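We use cookies to remember your list settings. Accept | Manage preferences

From: Tyra Myklebust
To: courtwatch-discuss
Date: 13 December 2025
Subject: Re: Gostberg tribunal, is the appeal going anywhere?

Bendik, what a good question to wake up to! I was up far too late with the ruling (all 292 paragraphs of it) and I'm still buzzing.
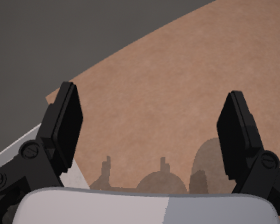
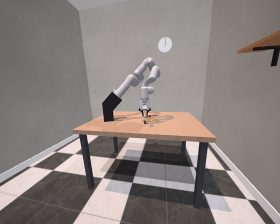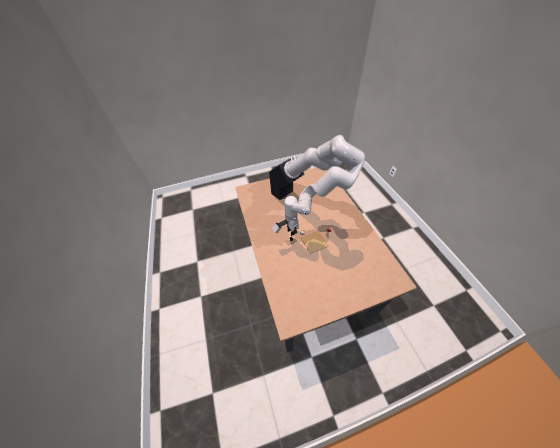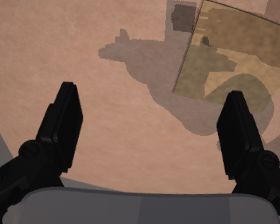 WHAT THE CHAMBER DECIDED

Bendik Haugen wrote:
> Does anyone know if the appeals chamber let the Leris
> villagers take part as victims, or only as witnesses?
> The press summary is a mess. Also, did the government
> get its delay?

They're in as victims! Paragraph 71 says so in plain words, and it covers everyone who filed by the May deadline, so more than 2,000 people from Leris and the river settlements get their own lawyers and can put questions to the defense. I read that paragraph twice and then called Randi Nyberg, who did so much of the early filing work, and we both got a little loud on the phone.

The government did get a delay, but a small one: 3 weeks to answer on jurisdiction. It had asked for the whole case to be put on hold while its own courts look into the Huresus road killings. Judge Ferrand (Corentin Ferrand, the one who wrote separately last time) goes through that request line by line and finds no sign that a single officer has been questioned at home. Do read his opinion, it's short and very clear.

One thing I couldn't work out is whether the Aerts prison files are covered by the new disclosure order. Ottar Engebretsen, you followed that part, didn't you? The footnote sends you to an annex that is still sealed.

I'm happy to share my notes, just write to me off list.

Tyra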